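Home | Getting Started | Recipes | FAQ | Swap Board | Contact

Search this site Enter keywords Go

Sourdough at Home: Your Questions Answered

10/5/24
By Bohdana Pavliuk

I started keeping a list of questions the summer we ran our first bread table at the Plirnelside market, and the list has grown and grown. I love these questions! If yours isn't on the page, send it through the contact form and I'll add it the next time I sit down with a cup of tea and the laptop.

What is a starter?

A starter is flour and water that you've left out long enough for wild yeast and friendly bacteria to move in. You feed it with more flour and water, it bubbles up, and you use some of it to raise your bread. That's the whole thing. Ours is named Namia and lives in an old pickle jar on top of the fridge.

Can I make one from scratch, or do I need to get some from a friend?

Either one works. From scratch you'll want whole wheat or rye flour for the first few days, because there's more for the yeast to eat. Stir equal weights of flour and water in a clean jar, cover it loosely, and feed it every day. It will often go wild on day two or three, then go completely quiet, and that's when people throw it out. Please don't! The early bubbles are usually from other bacteria, and the yeast takes longer to get going. Give it two weeks before you lose hope.

If you'd like a head start, the Swap Board has people offering dried flakes and fresh starter. Remo Gisler has passed along a rye one he calls Yatsenko that smells like green apples, and it's the liveliest I've ever baked with.

How much do I feed it?

I keep a small one and feed it equal parts by weight: one part starter, one part flour, one part water. If your kitchen is hot, or you want to go longer between feedings, use less of the old starter. One part starter to four or five parts each of flour and water will slow things down nicely.

There's gray liquid on top. Is it dead?

No, it's hungry. People call the liquid hooch. Pour it off or stir it in (stirring it in makes a more sour bread), then feed the jar a couple of times and it should perk right up. Pink or orange streaks, or anything fuzzy, are another matter. Throw that out, wash the jar and start again.

Do I have to throw away so much flour?

You don't! Keep the starter small and there's very little extra. What I do have goes in a second jar in the fridge, and on the weekend it becomes pancakes, crackers or pizza dough. The crackers are my favorite – olive oil, salt, whatever seeds are in the cupboard, rolled as thin as you can stand to roll it.

How do I clean up after dough?

Use cold water first. Hot water cooks the starch and turns everything to glue, and then you're scraping at it for the rest of the evening. Let bowls soak, wipe out the bits with a scraper or a paper towel, and put the bits in the trash. Dough that goes down the drain can swell and stick in the pipes, so I rinse only what's left after wiping. A steel sink comes up beautifully with a soft cloth and a little baking soda, rubbed along the grain of the metal. Keep one cheap sponge just for dough, too, as it won't be good for much else afterward.

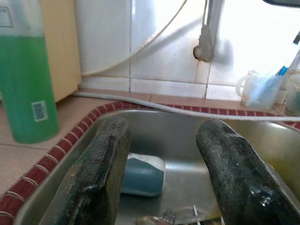

What flour should I buy?

Plain bread flour from the grocery store is great. I bake most of my loaves with it and add a scoop of whole wheat for flavor. All-purpose works as well, only the dough will feel softer, so hold back a little of the water. Once you've got a loaf you're happy with, go play! Spelt is sweet and stretchy, rye is sticky and wonderful, and the stone-ground wheat from the Trostance mill makes my house smell like a hayfield.

How do I know when the dough is ready to bake?

This is the hard one. Flour a finger and poke the dough. If the dent springs right back, wait longer. If it fills in slowly and leaves a bit of a mark, get it in the oven. If it doesn't come back at all, it has gone too far, and you should tip it into an oiled pan and make focaccia. I've had some of my best dinners that way.

Time in the recipe is only a guess. The same dough can take twice as long in winter as it does in June, and my back porch and my pantry might as well be in different countries.

Why is my loaf flat?

Most often the starter wasn't strong enough yet. It should double within a few hours of feeding before you bake with it. After that I'd look at the rising time, since both too short and too long will give you a low loaf. Too much water can do it too, especially if you're new to shaping. Try the same recipe again with a bit less water before you change anything else.

Do I need a Dutch oven?

It helps a lot. The lid traps steam, and steam lets the loaf stretch before the crust sets. If you don't have one, bake on a heavy sheet and set a pan of hot water on the rack underneath. Take the water out halfway through so the crust can brown. Stand back when you open the door, because steam burns are nasty.

Can I go on vacation?

Go! Feed the starter, let it sit out for an hour, and put it in the fridge. It'll be fine for a couple of weeks, often much longer. For a really long trip, spread some on parchment, let it dry until it snaps, and keep the flakes in a jar. I brought Namia back from flakes after we moved, and she was bubbling by day 4.

Can I freeze the bread?

Yes, and it freezes very well. Let it cool all the way, slice it, and bag it up. Slices can go straight from the freezer to the toaster.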